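3.2 Snack purchases and shift length

Households in Platness kept receipts for two months, and the survey returned 1,921 usable entries. Packaged snacks were recorded by brand where the receipt allowed it and by type where it did not. Workers on night shifts at the Geraghty plant bought snacks more often than day workers, but in smaller amounts — usually a single box or packet per trip. The gap held after we removed the roughly 300 entries that came from vending machines. Distance to the nearest shop, which mattered in the earlier Brornska study, had little effect.

Product types were grouped under two headings, salty and sweet (Figure 2). Microwave popcorn was coded as salty whatever the flavor, and cookies as sweet.

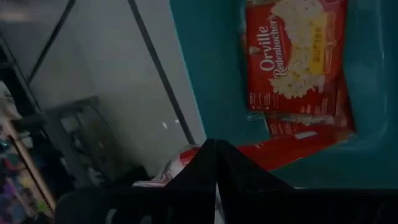
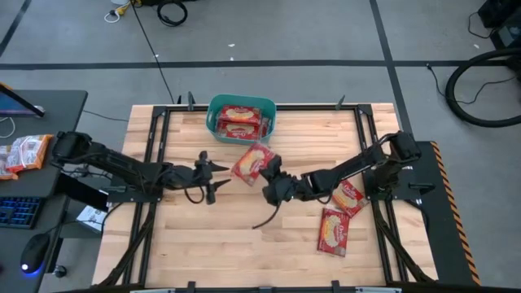
Figure 2. Packaged snacks of the two types: popcorn (first) and cookies (second).

Nuala Mac Carthaigh has objected that popcorn is often bought for a shared evening at home and should not be pooled with chips eaten on a break. Coding it separately lowers the night-shift difference slightly but does not remove it.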